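# The Small Table That Folds Away

Light wood, an oval top and a few thin sticks can add up to a useful piece of furniture.

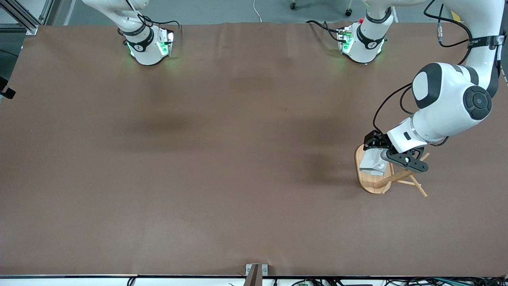

*An oval board in light wood, with a pale gray block on it and thin sticks crossed alongside.*

Viorica Pîrvu keeps her side tables flat against the wall behind the bedroom door. When company comes, she takes out as many as she needs and sets them up between the chairs. When company leaves, back they go.

"My mother had one big coffee table and everybody hit their shins on it," she says. "I wanted something I could put away."

Pîrvu has made small stick-legged tables and stands in a rented shop in Nultalmont since March 2013. She sells most of them at a weekend market and the rest through Brisik, a home goods store two streets over. The store calls its version the Stidine. She calls it the oval.

The idea is old and simple. A board sits on crossed legs. The legs are joined where they cross, so they open out to hold the board and close up when they aren't needed. Camp stools work the same way, and so do luggage racks and the tray stands waiters use.

What changes from one maker to the next is how thin the parts are. Thick legs feel safe, but the table gets heavy and the folded bundle takes up room. Thin ones look good and weigh very little, and they show every mistake. If one stick is a hair longer than its partner, the table rocks. Pîrvu cuts her sticks from the same length of stock and sands the feet last, with the table standing on the flattest surface in the shop.

She also makes them in miniature. The small ones began as a way to try out a leg angle before cutting full-size parts, and customers kept asking to buy them. People put a plant on one, or a bowl for keys.

**Why oval**

A round top is easier to cut. A square one wastes less wood. Pîrvu likes the oval because it fits beside an armchair without sticking a corner into the walkway, and it still has enough length for a plate and a glass.

It does make the legs trickier. On a long, narrow top, the weight wants to sit over the middle. Put a heavy book at one end and a light table will tip. Her fix is to spread the feet wide along the length of the board and keep the top low. She tests each one with a block of scrap set in the center, then moved toward one end a little at a time until the table starts to lift.

"Then I know where the trouble is," she says. "Sometimes I change the legs. Sometimes I just make the next one shorter."

**Living with one**

A light folding table needs some attention. Open it all the way before you set anything down -- a half-open stand is the usual cause of spills. Check the joint every few months. If it has loosened, tighten it by hand and stop when the legs move with a bit of drag. Too tight and the wood around the joint can split.

Bare wood marks easily. Pîrvu wipes hers with a damp cloth and dries them right away, then rubs in a thin coat of oil when the surface starts to look dull. She doesn't use varnish on the small ones. It chips where the parts rub together.

For storage, tie the sticks together with a piece of cotton tape so they don't spread, and slide the board in next to them. Don't lean a board against a radiator. She lost a good one that way her first winter in the shop, and it now holds paint cans.

The full-size ovals take her most of a week, with the glue and oil drying between other jobs. She is working on a taller one for a customer who wants to eat breakfast at the window. The legs are cut, but she hasn't settled on the angle.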